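Rental housing should let people decorate

I have rented for 13 years, in 8 different apartments, and every one of them had white walls when I moved in and white walls when I left. The leases all said the same thing in slightly different words: no paint, no paper, no hooks, nothing that leaves a mark. Most tenants sign without reading that part. Then they live for years in rooms that look like a dentist's hallway.

Landlords say it's about cost. I don't think the numbers back them up. When I left my last place, on Zultden Street, the company charged me $270 to repaint a bedroom. They would have repainted it anyway. They do it between all tenants - it was in the listing for the next one before I had my boxes out. 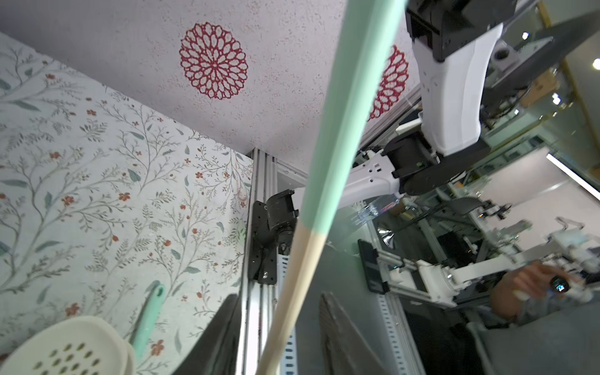

A lease could handle this in one paragraph. The tenant may paint or paper, the tenant pays for it, and the tenant either puts it back or leaves a set amount with the landlord. My friend Kaja Vasiliauskas has had a deal like that since December, with a $2000 deposit she gets back if the walls are returned to plain. It's a lot of money, but she chose it with her eyes open. People want different things from a room. One person wants thin branches with small green leaves and tiny rust-red flowers on the wallpaper, and another would go further and put big red rosettes on the ceiling. I wouldn't pick the ceiling myself. I also wouldn't have to live under it.

The other objection is that the next tenant might hate it. Some will. But some might ask to keep it, and then there's nothing to repaint and no bill to argue over. Landlords could at least ask before they send in the painters.

My current lease comes up for renewal in the spring. I've already written my paragraph, and I plan to hand it in with the signed copy.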